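Zido Push Cart Review: Three Wheels, One Sore Back, No Regrets

I walked for years with my bag on my shoulder and was pretty smug about it, too. Then last July my lower back gave out on the 16th tee at Mokgethi (the long uphill one, of course) and I had to call my husband to come and get me. He was very nice about it. My physical therapist was less nice. Get a cart, she said, or quit walking. So I got a cart!

I went with the Zido three-wheeler in dark green. The pro shop at Mokgethi had it on the floor next to the Istness, which costs a good bit more, and I pushed both of them up and down the aisle between the shoes and the hats until I felt silly. The Istness has a fancier handle. The Zido folded smaller, and I drive a hatchback, so that was that.

Putting it together was easy. The front wheel clicks on, the two back wheels click on, and then you fiddle with the bag straps until they fit. The instructions are one sheet of tiny drawings and I gave up on them pretty fast. The only thing that tripped me up was the lower bag bracket, which has to be flipped over if you carry a slim stand bag like mine. If your bag keeps twisting around to the left, that's why, go flip the bracket.

Out on the course I love it. It rolls so well that I had to learn to set the brake every single time, even on greens that look flat (ask me about the pond on 5). The brake is a little red lever up on the handle, and you can work it with a glove on. Going downhill it tracks nice and straight. On side slopes it wants to wander, so you end up steering with your wrist a bit, and by the back nine I do notice it. There's a knob for adjusting the front wheel and I've played with that, and it helped some but it's still not perfect.

Storage is great! The console has room for balls, tees, a scorecard and my phone, with a lid that closes over the whole thing. There's a net underneath where I stuff my rain jacket. The cup holder is my big gripe. It's too shallow, and my tall water bottle has jumped out more times than I can count, usually when I'm crossing the cart path and people are watching. I ended up buying a Plillov clip-on holder and it has stayed put ever since, but you shouldn't have to buy a cup holder for a cart that already has one.

Folding it takes two moves once you've got the hang of it. It took me a good while to get the hang of it. Release the top latch first, THEN the bottom one, or it just sits there looking at you. 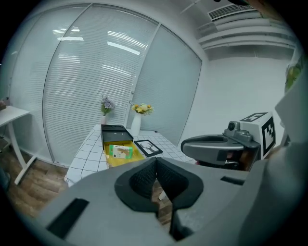
Marguerite wrote in after I mentioned the cart in my last post, to say that hers started squeaking in its second season and that pulling the back wheels off and wiping the axles clean cured it completely. Mine hasn't made a peep yet, but we get a lot of sand near the bunkers on our back nine, so I've started doing the same thing whenever I clean my clubs.

Would I buy it again? Yep. I'm walking 3 rounds a week and coming home without the heating pad, and my scores have even come down a little, though I think that's mostly from not being wiped out on the last few holes. If your course is very hilly from side to side, try to borrow one for nine holes before you pay for it. And bring your own cup holder.

4 stars from me. I'd go higher if they fix the wandering.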